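Robel Nagussie's old planner used to stall in front of a block and ask for help. Drodetti, the one we switched to in August, never asks. I'm not sure I count that as progress.

The release notes promise contact planning that "just works." After 10 evenings with it I'd say the free-space motion is fine and the last 2 centimeters are guesswork with a confidence score attached.
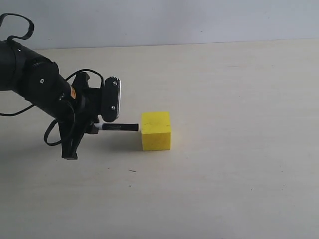
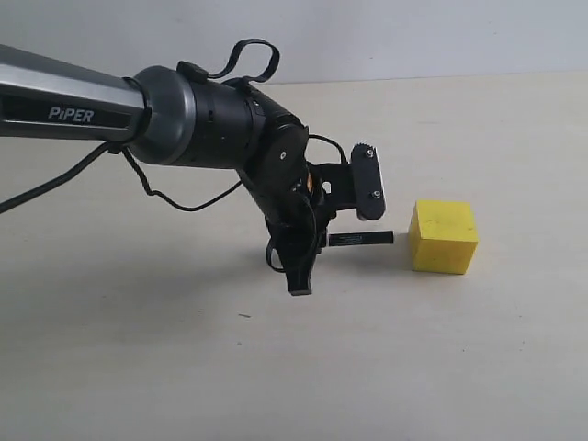

Arm and yellow cube, same bench, both with Drodetti.

My gripe is with the logs. The score stays high whatever the depth data is doing, and four of my nine bug reports say so. Robel thinks I should tune the cost weights again. I'd like to see the raw numbers first.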